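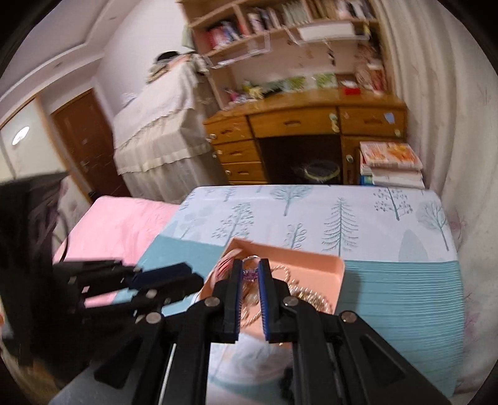
Support > Wister > Chores and Tidying > Ticket 443

Jewellery sorting: grips the ring fine, hopeless with chains

12 replies · 3 shares

Status: open

Opened by Adwoa Mahama

Hiya, me again (the sock drawer person, sorry!). I've moved the Wister on to jewellery this week, as the release notes say small items are supported now, and I'd love to know whether I'm doing something daft or whether it simply can't do this yet.

The job is a pink tray on the bed with a purple-stoned ring in it, some gold chain necklaces in a tangle and a pink and white bracelet. I want the ring in one pot, the bracelet in another, and the necklaces hung up one at a time. I'd give it to a bored nine-year-old and expect it back by teatime.

Ring: brilliant. I've got it set to the gentle grip and it picks the ring up by the stone nearly every go. I was properly chuffed, I rang my sister about it.

Bracelet: so-so. If it's lying flat against the rim the fingers come down on the rim and the whole tray goes for a ride across the sheet.

Necklaces: oh dear. It either closes on thin air or gets hold of one loop and lifts the entire knot, and then it reports "item placed" when it drops the lot into the ring pot. I've had that message 40 times now with not a single necklace hung up.

Things I've tried so far:
- restarted it, obviously
- wiped the blue pads with a damp cloth and let them dry
- curtains open, curtains shut, big light on
- dropped the speed to 4
- moved the pink blanket out of the way in case it was fussing about that (no difference, moved it back, it's cold in here)

My sheet has trees all over it and a stripy band down one side. Could that be putting it off? I don't really want to buy a plain sheet for a robot.

Reply from Tetteh Asante, support

Hi Adwoa, good to hear from you again, and thank you for such a thorough list, it saves us both a morning. I don't think it's your sheet. Wister crops to the tray once it has found the rim, so the trees shouldn't come into it. Could you try two things for me?

1. Put something grippy under the tray. A bit of drawer liner is fine. A tray on a mattress moves whenever it's touched, and the arm plans for a surface that stays put.
2. In Settings, Small Items, turn off "confirm on release". That's where your "item placed" is coming from. It only means the fingers opened.

On the chains I'll be straight with you, we don't list them as supported. Rings, studs in pairs, watches, chunky bangles, yes. Anything that can knot, no.

Reply from Adwoa

Right, done both on Thursday after work. The drawer liner is a revelation! The tray stays put and the bracelet's going in its pot most times now. I did have to nudge it away from the rim first, which I suppose is me doing the chore.

Turned off the confirm thing as well and now it says nothing at all, which is less annoying but also a bit eerie.

Chains no better. I tried spreading them out by hand so they weren't touching and it did manage to lift one, and then it swung it about so much on the way to the hook that it wrapped itself round the finger and I had to unpick it. By that point I'd done all the fiddly part. Hanging up a necklace that's already untangled takes me two seconds.

Is there any sort of date for it? My cousin has a Sedaso and swears it does her chains, but I've been round there and she only owns the one, and it's thick as a bootlace.

Reply from Tetteh

Ha, I can't speak for the Sedaso. No date from us, I'm afraid. Our test bench has a bowl of chains on it and the arm gets beaten by it daily. Picking up is one problem, and working out which bit of gold belongs to which necklace is a much harder one. I lose at that myself.

I've raised the bracelet and rim problem as a proper bug. The fingers ought to come in at an angle there. If you can send me the log from your next session (hold the side button, choose Export, last 1000 moves) I'll attach it.

Reply from Adwoa

Log sent. I've taken the necklaces out and done them myself in front of the telly, it took most of a film. The Wister can carry on with rings and the bracelet for now, and I'll leave this open for the rim thing if that's all right with you?

Reply from Tetteh

Fine by me. Log received, bug is with the gripper team, and I'll post here when there's a build for you to try.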